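We use cookies to remember your preferences and to see which pages are read. Accept or manage settings.

Pasine play bakery set, reviewed by Bontu Ayele

I bought this with my own money from Workneh, a toy shop that also sells online, after my daughter's old tea set lost most of its cups. She is four and her brother is seven. It has been out on the kitchen table nearly every afternoon since March, so this is a review after proper use.

The set comes in a plain cardboard box with a lift-off lid. Everything was in paper bags inside, and there was very little to throw away. The box is strong enough to keep, and we still store the set in it. The instruction sheet covers cleaning and not much else.

The doughnuts are the best part. They are soft, light and easy for small hands to pick up, and the shading from orange to pale yellow at the rim on the glazed ones is well done. They squash when pressed and come back to shape slowly. The decorated ones, pink or chocolate with drizzle, get fought over more. I would have liked an extra pink one and one fewer plain.

The bowl is shallow, so the doughnuts sit up high in it and small children can see what they are choosing. It also means that they fall out if the bowl is carried at any speed. The placemat is our own, as are all the mats in the house, and it stops the bowl sliding on bare wood.

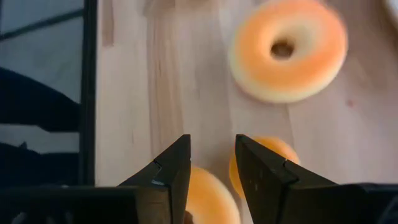
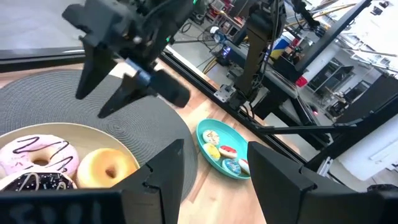 Doughnuts on our kitchen table. The second picture also has the bowl on its mat and the small cookies on their teal plate.

The cookies are small and the decoration is neat. I prefer them to the ones in the Grulska set we borrowed from my sister, where the icing was a printed sticker that peeled at the edges. Being so small, they are easily lost, and I have pulled two out from under the fridge already. I would not give them to a child who still puts things in their mouth.

Cleaning is simple enough. A damp cloth takes off jam and felt tip if you get to it the same day. Do not soak the doughnuts. I did it once and one took until the following evening to dry out. There was a faint smell when the box was first opened, which went after a night by the window.

The box weighs around 700 g, so it is easy to take to a grandparent's house. Bundeteo make a larger bakery with a till and a counter, but it takes up a good deal of floor and my two were bored of it quickly at a friend's.

Good points: soft doughnuts, nice colours, sturdy box. Bad points: shallow bowl, easily lost cookies, no spares sold separately. I would buy it again for a child of three to six. My son joins in when he is allowed to be the shopkeeper.

Contact | Copyright Bontu Ayele | Back to top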